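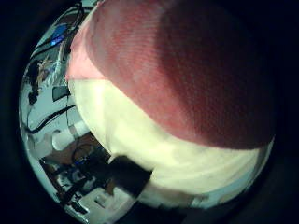 Slide 1. Two-colour cloth, red over cream, ribbed face.

Speaker notes, Vosbridge textile care day, session 4: sorting and folding mixed-colour cottons
Version 12/26/20. Replaces the October notes.

Slide 1 — opening
Leave the slide up while people sit down. Start with the join between the red and the cream. The talk is about what that join does to a sorting decision.
Point to the surface of the red part. Fine parallel ridges, faint, running on the diagonal. It could pass for terry at this distance. Woven or knitted cannot be settled by eye here, and the audience should be asked to say which they think before moving on. Take two or three answers. Do not give a ruling.
Point to the change in the red, from salmon on the left to maroon on the right. Ask whether that is fading or light. From a single view it cannot be told. Grading staff mark down for fading on this sort of evidence all the time and the items come back on appeal.
Same with the grey on the cream. Shading and greying look alike on a bulging cloth. Lay it flat, turn it through a quarter, look again.

Slide 2 — why mixed-colour pieces are a separate class
Old Parkeck rule: sort by the darkest colour present. A red and cream piece went in with the reds. Reds stayed acceptable, pale areas took up dye over repeated washes.
Jalell rule, adopted afterwards: sort by the lightest colour present. Pale areas protected, but every unproven red then goes in with the whites.
Current rule: mixed-colour pieces are their own class until the dark colour has passed a rub test. After that they go by the lightest colour.
Say the current rule twice. It is the only thing on the handout in capitals.

Slide 3 — rub test
White cotton square, damp, ten strokes on the dark area, moderate pressure. Let the square dry before reading it. A wet square reads darker than it is.
Test next to the join as well as in the middle of the dark area. Results differ where there is a seam or a change of yarn.
Any visible transfer is a fail. There is no half mark. Fails are washed at 40 with their own kind and tested again after the next cycle.

Slide 4 — the Bandara figures
1513 mixed-colour pieces logged over the trial. 1053 passed the rub test first time. Remainder retested on the schedule above.
Somebody will ask for the breakdown by fabric type. We do not have it. The log sheet had one column for fabric and most sites left it blank. The new sheet has a tick box.
Do not compare with the Parkeck numbers. Parkeck counted bundles.

Slide 5 — handling after drying
Thick ribbed cloth holds a fold badly when warm. Rest it flat before folding. Rest time on our bench is 13 minutes, which suits our room and our dryer — other sites should find their own figure.
Smooth along the ridges. Smoothing across them pushes the pile over and leaves a patch that looks soiled under strip lighting.
Keep the colour boundary straight before the first fold. On a piece that has been picked up in the middle the boundary runs in a curve, and if it is folded in that state the curve stays in the stack.

Slide 6 — folding sequence
Demonstration piece is in the blue crate. Use the larger table.
Dark side away from you. Long edges together first, then thirds. The colour join should lie parallel to the table edge after the first fold. If it does not, open it and start again.
Finish with the pale side inside where the shelf is open to the room. On closed shelving it makes no difference and staff can please themselves.
Stack by size, then by colour. Several sites do it the other way round and then cannot find the large ones.

Slide 7 — inspection
Return to the points from slide 1. Check for fading on the flat cloth, from two directions, under the bench lamp. Check greying against an unwashed reference piece of the same cream. A reference piece kept on an open shelf is no use after a few months.
Worn ridges: compare an edge with the middle. If the ridges can be felt at the edge but not in the middle, downgrade to second use.
Pulled threads under the length of a fingernail are trimmed, never drawn through.

Slide 8 — questions
Likely: softener (no, it interferes with the rub test), tumble or line (either, but record it), pieces with three or more colours (same class, test every dark colour separately).
If time is short drop slide 4 and refer people to the handout. Rub test squares are at the back by the door — ask for unused ones to be returned.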